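A Robot in the Kitchen Corner

What we saw at the Wirnura open day

Have you ever been asked to fetch something from the fridge? You walk over, open the door, look for the thing you want and pick it up. You don't have to think about it much. For a robot, each part of that job has to be worked out.

In October we visited the Wirnura workshop in Trondville, where people build robots and teach them to do small jobs around the house. Once a year the workshop opens its doors to schools and families. There were 200 visitors on the morning we went, and we were let in to see the robots in groups of 16.

What is a humanoid?

The word humanoid means "shaped like a human". A humanoid robot has a body, two arms and two legs. Plenty of robots look nothing like this. Some are just one long arm bolted to the floor of a factory, and some are flat and round and clean the carpet.

Homes are built for people, though. Shelves are at a height that people can reach, and door handles fit a person's hand. A robot that is shaped like a person can use the same rooms without anyone having to change them.

The fruit job

The demonstration took place in a small room with a desk and a fridge. The job was all about fruit, a basket on the desk and a shelf.
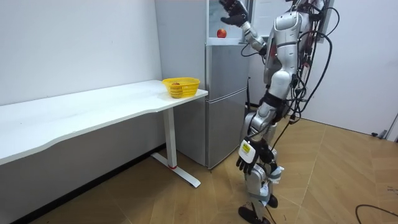
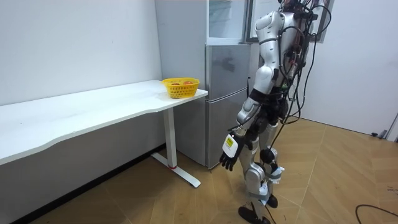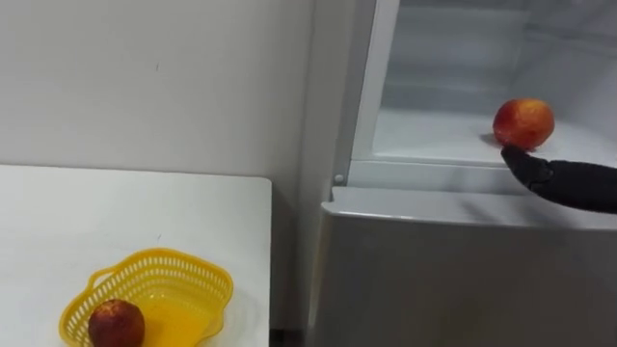 Photos: Gillies Picture Desk, for the Trondville Young Science pages

Look at the first picture and find the robot's raised arm. Its black hand is open and the fingers are spread, near the red fruit on the shelf. The other arm is hanging down by its side. When you reach up for something high, you may well stand like that too.

In the last picture we are much closer. The dark fingertip is touching the fruit on the low side, from underneath. Try this at home with an apple. If you push it from one side it rolls away. If you put a finger beneath it as well, it is much easier to control.

Why is fruit difficult?

A box has flat sides and stays where you put it. Fruit is round, so it can roll. It can also bruise. A robot that squeezes too hard will spoil it, and a robot that squeezes too gently will drop it.

No two pieces are quite the same, either. One may be a bit bigger, or have darker patches on its skin. The robot has to treat them all as fruit, even when they don't match.

How does a robot know where to reach?

Many robots use cameras in place of eyes. A computer looks at the camera pictures and works out where things are. Then it tells the motors in the arm how far to turn. There is a motor for each joint that moves by itself, so a shoulder needs several.

While the arm is moving, the computer keeps checking. If the hand is a little too far to the left, it can send a new message to the motors and put that right. You do the same thing when you thread a needle, only much faster.

What are all the cables for?

This was the question most children in our group asked. Cables can do two jobs. Some carry electricity, to make the motors go. Others carry messages between a robot and a computer. A robot can run on a battery, but batteries go flat, and a cable is handy when you want to practise all day.

Practice makes a difference

Robots need to practise, as you do when you learn to ride a bike. The team at Wirnura told us they had planned 88 tries at the fruit job for that week. They write down what happened each time – the ones that go wrong as well – and use their notes to decide what to change.

Words to know

Joint: a place where two parts meet and can bend or turn, like your elbow.
Motor: a machine that uses electricity to make something move.
Gripper: the part of a robot that takes hold of things. It can look like a hand or like a pair of tongs.

Going to the open day

The next open day is in October. Tickets are free, but a grown-up needs to book them through the Brivetti Science Centre in Trondville. Children under eight must bring an adult with them. Bags and coats are left at the front desk.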